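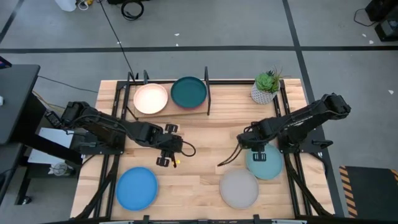 Home News Food Homewares Opinion Subscribe

Coloured plates are back, and so is the sales pitch

3 min read

Homewares chain Fevard will put a mix-and-match range of coloured dinner plates into its Dristdale store on Wednesday, with a claim that the right colour under your dinner will have you eating better and washing up less. The first half of that has been going around for years. The second half is new, and the company was not keen to explain it.

The range is called Backlund and is sold by the single plate or in a stack of four. Shoppers pick their own colours at the counter. Fevard says the idea is to do away with the matching dinner set, which it calls "a habit from your grandmother's cupboard". Plenty of grandmothers, it should be said, still have all their plates.

Elsa Wikström, who buys tableware for the chain, said customers were tired of white. "People want the table to look like somebody lives there," she said. Asked what evidence the company had for the claim about eating habits, she said it was "a feeling we hear a lot from customers". No study was supplied, and a request for one had not been answered by late afternoon.

The plates themselves are plain enough. There is no pattern and no gold edge, and the look leans entirely on colour. Anyone who bought a mixed set the last time this was in fashion will know the difficulty: the pinks and greens go first, and whatever is left on the shelf in month three is what you end up eating off.
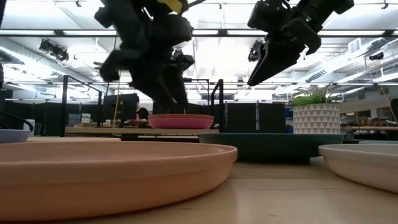
Peach and dark green plates on a light wooden table, with a potted plant behind.

Price is the other sticking point. A single Backlund plate will sell for $30, which puts a table of four at $120 before anyone has bought a bowl. Fadum, the discount shop across the car park, has plain white plates for a good deal less and makes no promises about your vegetables. Wikström said the comparison was unfair and that Fevard's plates were "made to be kept". The guarantee runs for three years and covers glaze faults. It does not cover chips, so the most likely way for a dinner plate to die is your own problem. 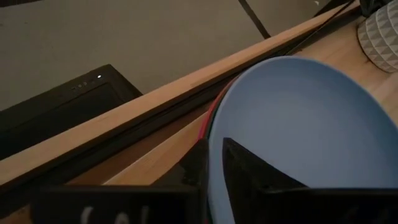
Storage is where the mix-and-match idea gets its toughest test, and the brochure gives it one line: "stack in any order". That may well be so, but a stack is also where most of the colour disappears. Put a light blue plate on top of a green and a red, and the lower two are down to thin strips of rim at the side. It is a pleasant enough stripe to find in a cupboard. It is also a lot of money for a stripe, and if the red one is wanted for dinner the other two have to come off first.

Fevard says more than one new colour is planned for December, though it would not name them or say whether the current ones will stay on sale. That matters to anyone hoping to replace a breakage. Wikström said she expected the present colours to be around "for a good while" -- the company has not put that in writing.

The plates go on the shelf when the Dristdale store opens on Wednesday morning. Fevard says they can be returned unused with a receipt.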